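Call for Participants: Working Group on Good Practice for Handling Tasks in Shared Dining Areas

Brorkcombe Institute for Applied Automation
Human Spaces Section
Posted 4/23/26

The Institute invites applications from persons wishing to serve on the working group that will revise its Code of Practice for Gripping Tools and Service Robots in Public Eating Places. The present text was adopted in February of last year. It was written with back kitchens and closed serving counters in mind, and members have asked for clearer rules where work is carried out at tables while the public is seated and moving about.

The working group will be chaired by Dr Serpil Toprak. Drafting will be led by Erdal Bilgin, and Şükran Sönmez will act as secretary. Kavmont and Plandasano have each agreed to make a member of their technical staff available for questions, but neither firm will have a vote on the final wording.

Scope of the revision

The group will consider hand-held gripping tools, tools mounted on a moving base, and fixed arms within reach of a customer. It will not consider cooking equipment, delivery outside the building, or floor cleaning machines, which are covered by a separate code.

Under the present clause on upright containers, a bottle or cup must be held level, with its cap or lid in place, and must be kept clear of trays and wrappers left on the same surface. Applicants should be familiar with work of this kind and with the conditions in which it is done.

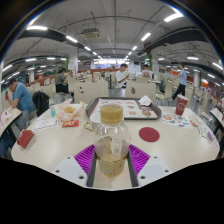

Bulletin of the Section, vol. 2, p. 40

A bottle with liquid in it, gripped upright at a table where a tray, a paper cup and opened food are also set out, raises several of the questions before the group. The present code treats the container, the surface and the people nearby under three separate headings. Members will be asked whether these should be brought together in a single check made before the grip is closed, and whether the operator or the site manager should sign for it.

The group will also review the following matters:

Labels. Whether a printed label should be kept facing the operator throughout a lift, and what is to be done when the contents of a container are not known.

Passing distance. The code asks for a clear space between the tool and any person who is not taking part. It does not say how that space is to be kept in an aisle that remains open.

Leftover items. Napkins, wrappers and cups lying on their side are at present described only as "loose articles". A fuller definition is wanted.

Notice to the public. The wording, size and placing of signs -- and the duty to stop work when a customer asks.

Who may apply

Applications are welcome from operators, site managers, catering staff, safety officers and those who use such dining areas as customers. At least two places will be kept for persons with no technical background. Employees of a tool maker may apply but must declare the connection. No formal qualification is required. Applicants must be able to read and comment on drafts in English.

Commitment and payment

Members will be expected to attend all meetings, which are held in person at the Sezer Building, and to return written comments on each draft. An allowance of £400 is payable for each full day attended, up to a yearly limit of £2,920. Travel within the region is refunded at standard class on production of receipts. Members who cannot attend may not send a substitute, but may submit comments through the secretary.

How to apply

Please send a short statement of interest, a summary of relevant experience and the name of one referee to the secretary, Şükran Sönmez, at the Institute's postal address. Statements should not exceed two pages. Applicants who took part in the earlier consultation should say so, and need not repeat comments already submitted.

Applications will be read by Tuncay Altıntaş and Oğuzhan Avcı, neither of whom will sit on the group. All applicants will be told of the outcome in writing. Unsuccessful applicants may ask to be placed on the list of readers, who receive the final draft before it is published.

Questions about access to the building, or requests for this notice in large print, should also be addressed to the secretary.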